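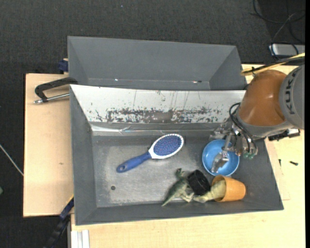

Jernilwood, March 24, 2019

By Mitra Fallahi

I want to defend the scratched gray bin. In my building we share a storage room, and in November the residents received a letter from Furnis, the company which manages the house. It proposed to replace all old bins with new white boxes with lids, for 400 dollars. Most of my neighbors were pleased. I was not, and I would like to explain why.

A bin with worn walls is a bin that people use. When the inside is full of scrapes and the paint or surface has gone pale, you do not hesitate to put something in it. A hairbrush can lie next to a blue bowl and no one feels guilty. With a beautiful box it is different. In my first apartment, on Bettencourt Street, I bought a set of linen boxes for 49 dollars each, and for two years I kept in them only things which looked nice in linen boxes. The hairbrush stayed on the edge of the bathtub and fell in every morning.

The advice we read about tidying says always that each object must live with its own kind: brushes with brushes, bowls with bowls. I respect this for kitchens. But every home has objects which are between two places. The bowl must go back to the kitchen, the brush must go to the bedroom, and at this moment you are holding both and the telephone rings. For such moments I believe in one open bin on a table, at the height of the hands. On the floor it becomes a place where things are forgotten. With a lid it is even worse.

My sister disagrees with me strongly. She says a mixed bin is only a postponed decision, and a brush should not be near a bowl from which somebody eats. About the second point she is right, and I wash the bowl. About the first - well, I postpone many decisions, and most of them become easier after dinner.

I have answered Furnis that I will keep my old bins, also the one with the peeling wall. They have not yet replied.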